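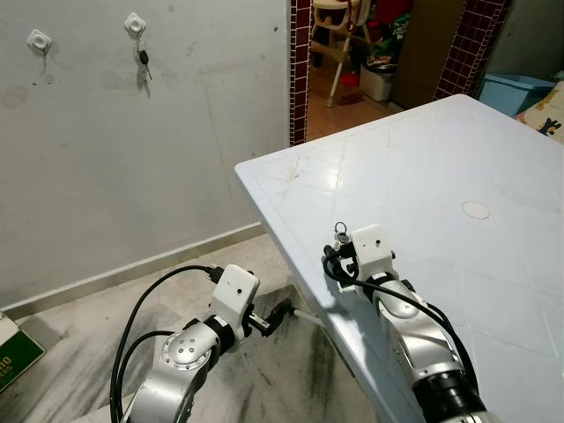 The Key to Number 17

Thảo Đặng had been a tenant of Narner Lettings for two years, and in all that time she had never been trusted with the key to the meter cupboard. Now that she was leaving, they wanted it back.

The letter was quite firm. All keys as listed in the inventory were to be returned to the Sarnton office by noon, and any key not returned would be charged at £17, which was also the number of the flat, and she wondered for a moment whether somebody had simply filled in the form one line too low.

She rang them.

"I haven't got a meter cupboard key," she said.

"It's on the inventory," said the man at Narner.

"I haven't got a meter cupboard."

There was a pause while he looked at something, or finished a biscuit.

"It's on the inventory," he said.

So on her last morning in the flat she went looking for a key she had never seen, to a cupboard that did not exist. Most of her life was already in her uncle Hoàng's van. What remained in the back room was the white plastic table, which belonged to Narner and which she had scratched near the front edge in her first week, and the two stick-on hooks on the wall, which belonged to her and which she had been putting off.

The hooks were a worry. The packet had promised they would come away cleanly. The packet had also promised they would hold a winter coat, and she had been picking that coat off the floor since November. She had a feeling the only time they would really grip was when she tried to remove them. There was a thin crack in the wall already, listed in the inventory as "hairline, historic", as if a battle had been fought there, and she did not want to be charged for making it modern.

She left the hooks and tried the kitchen drawer. It gave up a takeaway menu, a dead battery and a sachet of soy sauce she felt oddly sorry to throw away. She tried the top of the boiler. She tried behind the bath panel, where she found a previous tenant's razor and put the panel back quickly.

Hoàng came up the stairs at half past ten, breathing like a man with a piano on his back, though he was carrying a sausage roll.

"What are we looking for?" he said.

"A key."

"What sort?"

"I don't know. I've never seen it."

He thought about this and ate some of the sausage roll. Then he took out his own keys, an enormous bunch that made one side of his trousers hang lower than the other, and began going through them. Hoàng had run a shop in Rirkeck for most of his working life and had never been known to give a key back to anybody. There were keys to vans he had sold. There was one to a church hall.

"This one," he said at last, and worked it off on to a ring of its own. It was a small metal key with nothing to recommend it.

"What does it open?"

"A filing cabinet. It went to the tip before you were born."

"I can't give them that."

"Do they know what the right one looks like?"

She thought of the man at Narner and the pause on the line.

"No," she said.

"Then you're giving them a key."

She put it on the table and they both looked at it. It did seem more official lying there by itself. Thảo found an envelope, wrote "Meter cupboard, Flat 17" on the front in her neatest capitals, and felt like a forger of the very lowest rank.

The hooks she took down after all, slowly, as the packet said, pulling the strip straight along the wall. The first one came away beautifully. The second brought with it a piece of paint the shape of Norway.

"Historic," said Hoàng, and went down to start the van.

The Narner office in Sarnton had a bell on the counter and a fern that had given up. The man was younger than he had sounded. He opened the envelope, tipped the key into his palm, turned it over and ticked his list.

"Lovely," he said. "And the deposit was £420?"

"£451," said Thảo.

He looked at the inventory. She looked at the inventory too, upside down, and saw the figure written plainly at the bottom.

"So it is," he said, with some regret, and dropped the key into a drawer where, from the noise it made, it had plenty of company.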